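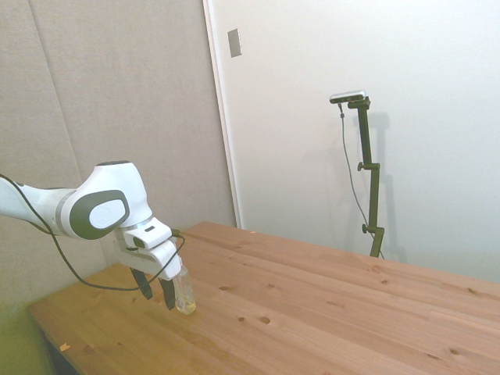 Fadime Baysal's view was that the loading times had to be fixed before anyone argued about the ending. She repeated it twice during the Trulum open day, the second time while the build was reloading a save from the flooded chapel.

The open day took place on Fri 9 March at the studio's office, on the second floor of a former print shop. Trulum is making Ratia, a first-person horror game set in a salt mine. Visitors were split into two groups. Mine began with the playable build and finished with the sound room.

The build covers the first two levels of the mine. Movement is slow by design, and the lamp has a fuel meter that drains faster when the player runs. There is no map. Players mark junctions with chalk, and the marks persist between saves. On the test PC the frame rate held at 70 in the tunnels and dropped noticeably in the chapel, where the water reflections are still unoptimized. Reloading after a death took long enough that most people at my station put the controller down.

Weidong Jiang gave the technical talk. The team dropped its earlier engine in October and moved to Cevum, which meant rewriting the lighting and the save system. The bug tracker stood at 3,792 entries on the morning of the visit, of which 1,781 were closed. Most of the open ones concern collision on the mine carts. He expects the carts to be simplified – fewer branching rails, fixed speeds – before a public demo.

The creature is called Qin. It does not follow scripted paths. It listens for sounds above a set threshold and searches the nearest junctions in order. In practice I could predict it after three or four encounters, and I said so on the feedback form. Jiang said the search order will be partly randomized in the next build.

The sound room was the better half of the tour. The library holds 733 recordings of dripping, creaking timber and footsteps on salt, sorted by distance and tunnel width. We heard the same footstep at six distances through headphones, and the last was hard to separate from the background hiss.

No price or release date was given. Baysal took questions until five, mainly on controller support – full remapping is in, gyro aiming is not planned.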